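Who Pays When the Search Box Answers

Sukodura's search app began showing full answers above its links in November. Within weeks, publishers in the Gudham region reported fewer visits to their own pages. A draft licensing rule, now before the regional assembly, would require any platform with more than 600 paying advertisers to negotiate with them.

The rule covers text summaries, headlines and stored copies. Plain links are exempt. If the two sides have no deal after 16 weeks, an arbitrator picks one of their final offers without changes.

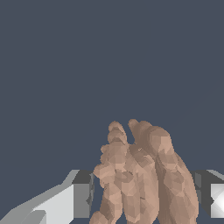 Noreen Sethi, a media lawyer, expects most disputes to turn on the traffic logs. "The platform holds the numbers and the publisher has to ask for them," she said. The draft gives platforms 5 working days to respond.

Sukodura argues that the rule taxes a service readers want. Tolera Zeleke, its policy manager, said the company would remove summaries in Gudham before paying for them. The consultation drew 1266 responses. A revised text is due after the assembly's budget session.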